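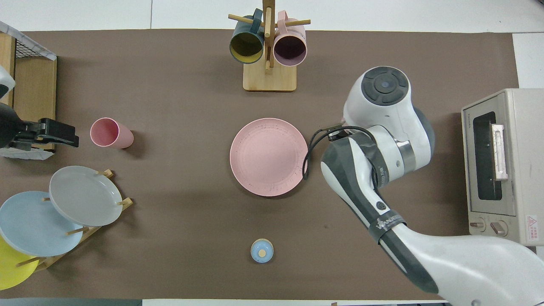
Wirau G3 Parallel Gripper

Part no. 3644
Status: in stock, ships Monday
Fits: Tautahi arm flange, Travau arm flange (adapter plate required)

Overview

The Wirau G3 is a two-finger electric gripper for light tabletop work. It was built for labs and small shops that handle household items such as cups, plates, lids and cloth. The finger pads come off with one screw each and can be swapped without recalibrating the drive.

Bench comparison

Skatora ran the G3 against the older G2 on a kitchen table setup in September. Niamh Rafferty picked the items and Senyo Alhassan ran the arms. Each gripper got 21 tries per item with the same controller settings. Items were put back by hand between tries, and not always in exactly the same spot.

Cup on its side, grasp at the rim: G3 19, G2 16
Mug lifted from a mug tree: G3 17, G2 17
Plate lying on the mat, grasp at the raised rim: G3 14, G2 7
Plate taken from a dish rack: G3 18, G2 15

The flat plate is still the hardest item. Most misses came from the lower finger stopping against the mat before it got under the rim. The thin pad set (sold separately) helps with this but marks more easily.

Cloth was tried but not scored. Both grippers picked it up nearly every time and both had trouble letting go of it.

Cable routing

The G3 cable leaves from the side of the wrist. Use the clip supplied and leave enough slack for a full wrist turn. A long loop will hang down into the work area and can drag across plates and other low items. On two-arm setups, check the slack with both arms reaching to the center of the table.

In the box

Gripper body
Standard pads, 3 pairs
Cable and one cable clip
Flange screws and hex key

Not included: adapter plate, thin pad set, controller.

Notes

G2 pads do not fit the G3. Controllers on firmware older than version 7 will detect the gripper but report the wrong finger width. Update before first use.

For trial units contact Barry Penrose in sales. Returns are accepted if the pads have not been cut or glued.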